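Home | Ask | Floors | Walls | Laundry | Tools | Log in

Cleaning a herringbone floor in a small room with a desk that never moves

Asked 2018-05-15 by Ghazala Bhutto
14 comments | 3 shares

I have a small room with white walls, a white desk and a light wood floor laid in herringbone. I picked the floor myself and was very pleased with it until I had to clean it. With ordinary boards you push the vacuum along the boards and go home. With herringbone, whichever way I push, half of the wood is going the other way, and the fine dust sits in the little V where two pieces meet and looks at me.

What I've done so far:

- Broom. Moved the dust from one V to another V.
- Upright vacuum with the brush roll on. Very loud, and it flung grit at my ankles. My sister-in-law says I've probably scratched the finish. Thanks, Shabnam.
- Damp mop. Looked wonderful until the sun came in, then streaks in both directions, which I suppose is a kind of herringbone.

The desk is the other half of the problem. It's heavy, it has everything plugged in behind it, and I am not moving it every week for the sake of whatever lives around the legs. The floor is sealed (Lammont, satin finish, from the leftover tin in the closet). The room gets used every day, so dust arrives faster than I do.

Is there an actual method for this, or do people with herringbone just buy rugs?

Share | 6 comments

Answer 1

Buy a rug.

Share | 2 comments

Answer 2

Please don't cover it, you paid for all those little cuts.

First thing, turn off the brush roll, or take it off if your machine won't let you switch it off. A stiff spinning brush is for carpet. On a sealed wood floor it mostly plays hockey with the grit, and grit is what does the scratching. Your sister-in-law may have a point, annoying as that is.

Second, stop thinking about the direction of the wood. There isn't one. Pick the direction of the room, usually from the far wall back toward the door, and go slowly in straight overlapping passes. When you've finished, turn ninety degrees and do it again. The second lap gets most of what was hiding in the joints, and it takes a couple of minutes in a small room. I resisted the second lap for years on principle and the principle was laziness.

Third, a thin nozzle on the end of the hose for the desk legs and along the baseboard. Hold it at a slant, low, and pull it toward you. Jabbing it straight down just seals it against the floor and makes that horrible honking noise. Keep the cord or hose trailing out behind you toward the open part of the room, or you will lasso a desk leg and spend the rest of the afternoon plugging things back in.

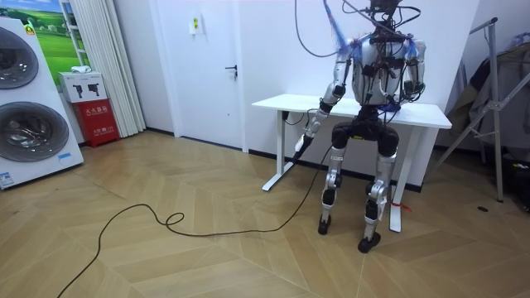 Can I use the crevice nozzle right on the joints, or will it pull the filler out?

On a sealed floor in good shape, go ahead and run it lightly along the joints. Household suction won't lift sound filler. If crumbs of filler do come up, they were already loose and the floor wants a touch-up before it wants another cleaning. Check that the nozzle's edge is smooth first. Mine had a burr on it from being dropped down the basement stairs, and I sanded it off with a scrap of 200 grit after it left a hairline I can still find with my eyes shut.

Now the streaks. Your mop is too wet and probably too soapy. Wring it until you feel silly, then wring it again. Use less cleaner than the bottle says, because the bottle is in the business of selling bottles. I used to swear by Skoltow, which smells like a dentist's lemon tree, and I now use plain water with a tiny squirt of it when company's coming. Mop toward the door, then go over it with a dry microfiber cloth under the same mop head. The dry pass is what gets rid of the streaks, especially in a room with low sun.

For the desk, I slide a sock over a yardstick and sweep behind and underneath once a week. Twice a year I unplug everything and haul it out. You'll find a pen, a paper clip and something that was once a raisin. Stick felt pads on the legs while you're down there, and don't drag it. Get a friend on the other end.

Share | 5 comments

Answer 3

Agree with most of answer 2, though I go diagonally so I'm following one set of the boards, then the other diagonal for the other set. It's fussier and you bump into the corners, but I find it gets the Vs cleaner. My wife says there's no difference and that I enjoy it too much.

One warning about steam mops. I had a Clasholm 601, used it on our hallway every Sunday, and by June the edges of the boards near the bathroom had gone cloudy. The man at Shaikh Flooring looked at it and made a sound through his teeth. Sealed doesn't mean waterproof at the joints, and herringbone is nearly all joints.

Also put a mat outside the door. Cheapest thing I ever did.

Share | 1 comment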